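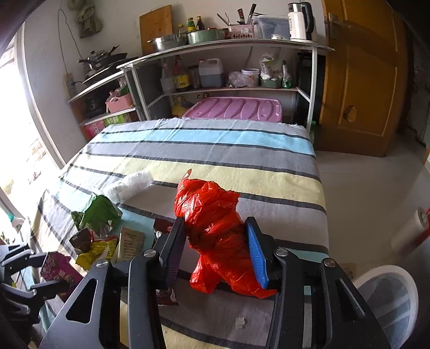
I have been putting off writing up the Tanar hand grippers for a while, mostly so I could be fair to them, and I think I've finally used them long enough to say something useful. We bought 2 pairs from Olholm in July for a tidying project. The idea is simple enough to explain to your aunt: you squeeze the tool, pick something up the way a robot would, put it where it belongs, and the little clip becomes one example for the model to learn from. Then you do it again. Our goal was 1,000 good clips of trash pickup in ordinary homes, and I did a big share of those myself, so my wrists have opinions.

First, the good part, and it really is good. The jaws stay parallel all the way through the squeeze, and the ridged finger pads hang on to soft things far better than I expected. Crumpled plastic bags are the thing I'd test any gripper on. They squash, they slide, they leave a tail dangling that wants to catch on everything, and the Tanar copes with them nicely if you come straight down and close slowly. Snack wrappers are nearly as easy. A flat piece of cardboard lying on a bedsheet is another story! You have to nudge it until an edge lifts, and I ended up keeping those nudges in the recordings and labeling them as part of the pickup, which our training folks were very happy about.

Working on a bed is a bit of an art, by the way. The sheet bunches up and you can easily pinch a fold of it along with the trash. I threw out around 100 clips for exactly that before I learned to keep the tips a hair higher – please learn from my mistake and check your first batch before you record the rest.

Now the grumbles. It gets heavy by late afternoon, and using one in each hand gets tiring sooner than you'd think. I take a break every few shelves or so and I'd suggest you do the same. The instruction sheet is thin, too, and says next to nothing about looking after the pivots.

We also borrowed a Kuroda set to compare. It's lighter and the squeeze is softer, lovely for small hands, but the tips wandered apart on thicker items and I kept dropping things. For sorting the clips afterward we used Ulov, which let me mark the bad grabs quickly without fussing through menus.

Would I buy the Tanar again? Yes, happily, and I'd order spare finger pads at the same time. Four stars from me, and I'd go to four and a half if they sent a better manual.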